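Fixing a gripper that drops RAM sticks halfway out

If your arm pulls memory fine for the first few machines and then starts letting go mid-pull, welcome to the club! We chased this one on our PC teardown cell for most of a month, and the fix is so satisfying that I wanted to write the whole thing up.

The symptom first. The fingers close on the module, the arm starts to lift, and one end comes up before the other. Then the stick twists and slips out of the fingers. The program doesn't notice and carries on to the fixture with nothing in hand. Our logs (we use Flerkodon for those) showed every one of those picks as a success.

Before you touch anything, hit pause, drop the arm to reduced speed and make sure the tower is unplugged. Keep your hands out of the case while the arm is enabled, even if it looks parked.

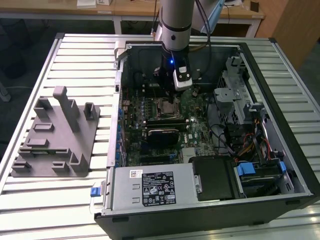
Step 1. Check the finger offset. Jog down to a known point on your fixture plate and compare the reading with the one you saved at setup. Ours was off by 2 mm, all of it sideways. Zorica Zupan found a finger screw that had backed out just enough to let the finger lean under load. Tighten, re-teach the point, and run it again.

Step 2. Check that the case is square. An old tower on its side can rock a little, and that's plenty to throw off a straight pull. Push down on each corner by hand with the arm disabled. If it moves, shim it or clamp it.

Step 3. Slow the pull. We had ours lifting at 300 mm per second, which was wildly optimistic. Drop to 20 for the first part of the lift and speed up once the module is clear of the slot.

Step 4. Add a grip check. This is my favorite part! Read the finger width after the lift and compare it to the width at close. If the fingers have closed any further, the part is gone, so stop and call the operator. In Brerlow it's one extra condition on the move block.

Run at least 3 towers in a row before you call it good, and use different models if you have them. And save the new offset somewhere you'll find it - ours lived on a sticky note until December.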